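The Mavstead Institute for Adult Learning invites applications for the position of Enrollment and Records Coordinator at its Trirkham center. The position is full time, begins in May, and reports to the Head of Student Services, Filipa Amaral.

The Institute offers evening and weekend courses in bookkeeping, languages, technical trades and computing to adults who live or work in the Trirkham area. It enrolls 3000 learners each year.

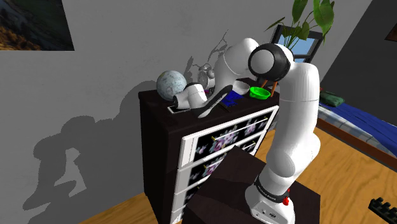
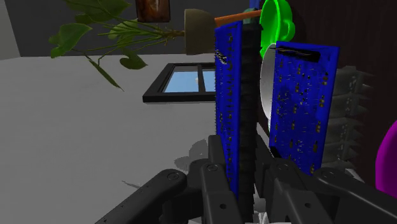
## Duties

The Coordinator will:

- process course applications, transfers and withdrawals;
- maintain learner records and correct errors promptly;
- answer questions from applicants in person, by telephone and in writing;
- prepare class lists for instructors before the start of each term;
- issue certificates of completion and replacement copies;
- assist with the yearly review of the 87 courses in the catalog.

During the two enrollment periods, the Coordinator is expected to work until 8:00 p.m. on two evenings per week. Time off is granted in return within the same term.

## Qualifications

Applicants must hold a high school diploma or its equivalent and have at least two years of experience in an office that deals directly with the public. Good written English is required. A working knowledge of Portuguese is welcome, as many learners in the language and bookkeeping programs use it at home.

Experience in a school or college is an advantage but is not required. Training in the Institute's records system is provided during the first month of employment.

## Pay and Conditions

Gross pay is $2420 per month. The Institute contributes to a retirement plan after six months of service and pays 50 percent of the monthly transit pass. Staff may attend one course per term without charge, provided that places remain after enrollment closes.

The first four months are a trial period. Either party may end the contract during this time with two weeks' written notice.

## How to Apply

Applications must include a cover letter, a current résumé and the names of two references. References will be contacted only after an interview and with the applicant's consent.

Materials should be addressed to Tiago Torres, Personnel Office, and may be left at the front desk of the Prata Building or sent by mail. Incomplete applications will not be reviewed.

Interviews will be conducted by Filipa Amaral and Malou Lykkegaard. Applicants who need an accommodation for the interview should state this in the cover letter. Questions on the duties of the position may be directed to Inês Cunha in Student Services.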